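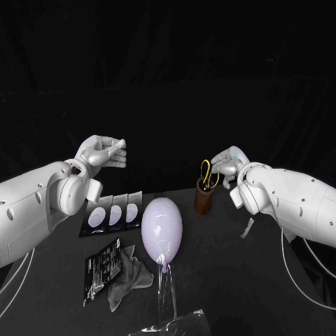 Setting up a table for a robot demonstration: notes from the Forkby open day

Cover the table in a dark, matte cloth or sheet. Shiny tops throw glare, and light items such as a pale balloon are easier for visitors to see against a dull surface.

Hang plain black fabric behind the table and steam out the folds the evening before.

Stand wire tools upright in a small holder between the 2 hands, on the far side. Lay flat packets in a row.

Inflate balloons the same morning and knot them tightly. Keep up to 3 spares in a closed box - they pick up dust.

Route arm cables down the sides, clear of the work area. Santosh Joshi checks them before each run at Forkby.

Wipe the table between runs and pick up scraps of tape or paper.

Questions about the table covering go to Elsa Vuorinen at the Dunska desk.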